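Allon Lidded Storage Cartons
Packaging and Storage / Cartons / One-Piece Folding

The Allon carton is a one-piece folding box in brown corrugated cardboard, supplied by Drirnine for the storage and internal transfer of cables, leads and other small equipment. The base forms a shallow tray with folded side walls. The lid is attached along the rear edge and carries folding tabs at its corners, with a small oval finger hole for opening.

Cartons are delivered flat and assembled by hand. Tape is not required for normal shelf storage.
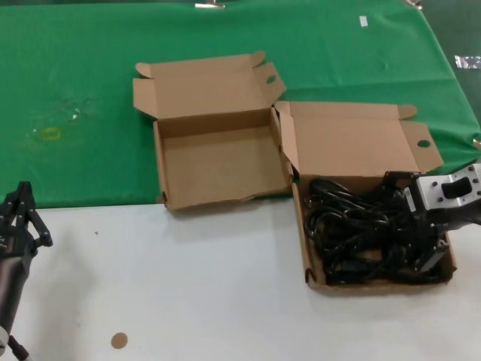
Storing cables

The shallow base allows the contents to be seen as soon as the lid is raised. Black power and signal cables are difficult to tell apart once mixed, and Drirnine recommends that each cable be coiled and tied before it is placed in the carton. Loose cables may be stored temporarily but should be sorted before the carton is returned to the shelf.

A second carton kept open beside the first is convenient for sorting. Checked cables are transferred to the empty carton, and damaged items are set aside for disposal.

The lid may stand upright during packing or be folded fully back where the work surface allows. Coils should lie below the top of the front wall before the carton is closed.

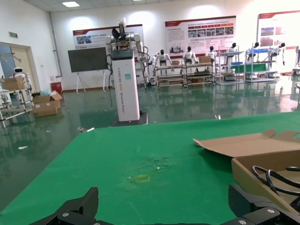 Open carton with coiled black cables, lid folded back
Packaging and Storage, Drirnine

Ordering

Allon cartons are sold in packs of 15, 40 and 100. Orders of 200 cartons or more are delivered on a pallet. Customers who require a deeper base should refer to the Cowie range, which uses the same style of lid. Self-adhesive labels are listed separately under Pandelell.

Care and disposal

Cartons should be stored flat in a dry place until needed. Any carton with a split fold or a crushed wall should be withdrawn from use. Unprinted cartons without labels may be placed with ordinary cardboard for recycling.

Page revised 2018-09-19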